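Candle Making at Tekia: Your Questions

Updated 04/10/2024

We love getting your emails, and a lot of them ask the same things, so we've gathered the answers on one page. If yours isn't covered, write to us anyway!

Do I need any experience to join a class?

None at all. Most people who walk into our Saturday beginner class have never melted wax on purpose. You'll pour your first candle in the opening half hour, and from then on it's hard to get anyone to leave.

How long is a class, and what does it cost?

Beginner classes run 90 minutes and cost $45. That covers wax, wicks, fragrance, the loan of an apron and everything you make. The pillar candle workshop is longer, three hours with a tea break, and you can find the current price on the booking page.

What kind of wax do you use?

Soy for container candles, and a soy and beeswax blend for pillars. Soy on its own is lovely in a jar but a bit soft to stand up by itself, and the beeswax firms it up (and smells wonderful while it melts). We also keep a little plain beeswax for the dipping class — ask if you'd like to try some.

Why does my candle have pale, frosty patches?

Frosting! It's the question we get most. Soy wax forms tiny crystals as it sets, and they show up as a whitish bloom on the surface. It doesn't change how the candle burns or smells. Pouring a little cooler and letting the candle set away from drafts will cut it down, though some batches frost whatever you do. Colored wax shows it more than plain.
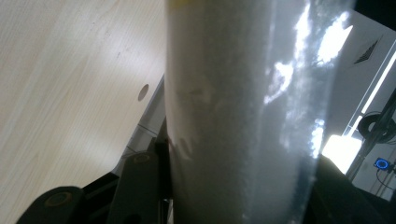
If you really can't stand the look of it, a quick pass with a hair dryer on low will smooth the outside for a while. I've grown fond of it myself and leave mine alone.

My candle tunnels down the middle. What went wrong?

Usually the wick is too small for the width of the candle, or the first burn was too short. Let the melted pool reach close to the edge the first time you light a jar candle. If it still tunnels after that, go up one wick size in your next batch.

How much fragrance should I add?

Start low. Beginners nearly always want more, and too much oil can sweat out of the wax or make the flame smoke. Check the supplier's limit for your wax and stay under it. Then wait! Soy candles smell much better after a week or two in the cupboard.

Can I bring my own jar?

Yes, as long as it's heatproof, has no cracks and is wider at the top than at the base or straight-sided. We'll look it over before you pour. Drinking glasses are often too thin, so please have a backup in mind.

Where are you, and can I park?

We're on the ground floor of the Gelach building, entrance on the courtyard side. Parking in the courtyard is free on weekends. On weekdays use the Dinsa lot across the street and allow a few minutes to walk over.

Are children welcome?

Ages ten and up in the beginner class, with an adult at the same table. In January we run family mornings with rolled beeswax sheets, no hot wax involved, and younger ones are very welcome at those.

What if I have to cancel?

Let us know three days ahead and we'll move you to another date or refund you in full. After that we can't refund, but you're free to send a friend in your place.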